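4.2 What visitors did with their hands

Figure 3. Black gripper holding a small blue sphere over a marble-patterned floor (computer rendering).

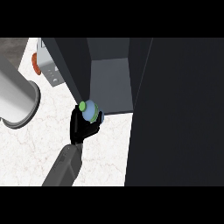 Why do people stay longer at a weaving display when a weaver is working beside it? Our visitors mostly told us they stayed because they wanted to see how the piece would come out, and because a person with busy hands is easy to talk to.

We were delighted by how strongly this came through. The Brestville exhibition brought together carvers and weavers from two coastal communities, and over its run in April 2026 the gallery door counter recorded 2,792 visits. We had expected the large carved panels in the Hustov Room to hold the most attention, as they did in the opening week. After that the crowd drifted steadily towards the side gallery, where baskets and floor mats were being made on a low bench in the centre of the room.

Thenmozhi Iyer carried out 19 of the longer interviews, most of them in the side gallery. Several people began by talking about the colour of the dyed fibre and ended up talking about a grandparent. One woman had not touched a loom since childhood and asked if she could try the edging. She was there until closing. A retired boatbuilder spent most of his interview comparing the carvers' adzes with his own tools, and his remarks on handle length were so good that we have included them in full in Appendix B.

The 5 working weavers saw things a little differently. They enjoyed the company, but 3 of them said that it was hard to keep count of a pattern while answering questions, and one had to undo a whole afternoon's work. They got around this by keeping a plain piece on the go for busy hours and saving the patterned work for the mornings. We think this is a lovely bit of practical knowledge and would like to see it written into the planning of future shows.

Labels mattered less than we had guessed. The Zestus wall panels, which gave the name of each maker and the origin of each fibre, were read by people on their own and mostly skipped by groups. Groups asked the weavers instead, often the very question the panel answered. Sobczak's earlier study of quilting fairs found much the same habit, and it is exciting to see it hold in such a different craft.

The carvers worked outdoors under the awning, so their results are reported separately in Section 4.3.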